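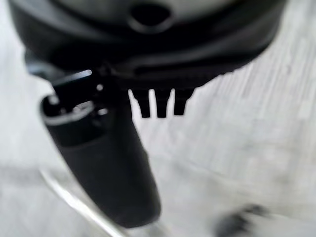

Who signs off the bench before the morning shift starts?

Whoever opens the room. Sign at the bottom of the sheet, leave it in the tray by the door, and write something in the comments column even if it is only "fine." A blank column gets sent back to you.

Bench and work surface, Fostville shop, weekly safety check
Inspector: Wenceslao Gaete
Date: 31 Jan 2023
Previous sheet: on file, mostly legible

1. Surface clean, no grit, swarf or oil
OK
Comment: Wiped with the Rinix cleaner and then with a plain damp cloth, as the Rinix leaves a film you could skate on. Sandwich crumbs are not swarf but they are going on this sheet anyway.

2. Surface level and steady
OK
Comment: Leaned on all corners. The folded card under the back left foot has been replaced by a proper shim. I will miss the card. It had been there longer than I have.

3. Edges and corners free of splits and sharp spots
Needs work
Comment: Rough spot on the front edge, right where a sleeve goes. Sanded and taped over. The tape is a temporary fix in the sense that the card was a temporary fix. Permanent repair requested from Antunes.

4. Moving parts: pinch points clear, hands-off zone kept
OK
Comment: Keep fingers, cuffs, lanyards and hair out from between anything that closes. Power off before you reach in, including when it will only take a second. The accident book is full of things that were only going to take a second.

5. Fasteners tight, covers seated
OK
Comment: Checked by hand, then with the driver. One cover screw took a quarter turn. If you take a cover off, the screws go in the dish. Your shirt pocket is not the dish.

6. Cables tied back, no trip hazard
Needs work
Comment: Extension lead across the walkway again. Same lead, same walkway, 3 sheets running. Moved it behind the bench and put a tie on it. Whoever keeps moving it back, please come and see me, I'd like to hear the reasoning.

7. Emergency stop reachable and tested
OK
Comment: Tested from both sides. The box of gloves that lives in front of the button has been rehoused on the shelf.

8. Lighting at the bench
OK
Comment: Meter reads 400 lux at the work surface. There was a flicker over the door, so the tube has been changed.

9. Floor dry, mats flat
OK
Comment: Mat curls up at one end. Turned it around so it curls up at the wall.

10. First aid kit complete
Needs work
Comment: Down to 4 plasters, and the burn gel is out of date. Reordered through Jarnitz, who say 9 working days. Try to stay in one piece until then.

Open items carried over
Item 3, edge repair. Item 6, cable route, wants a proper clip on the wall. Item 10, kit. All to be closed before the full inspection in April, when somebody from outside comes to read these and I would prefer to look organized.

Bench released for use: yes, with tape.

Signed: W. Gaete

Added later, different pen: the dish for item 5 is missing. Using a mug. Do not drink from the mug.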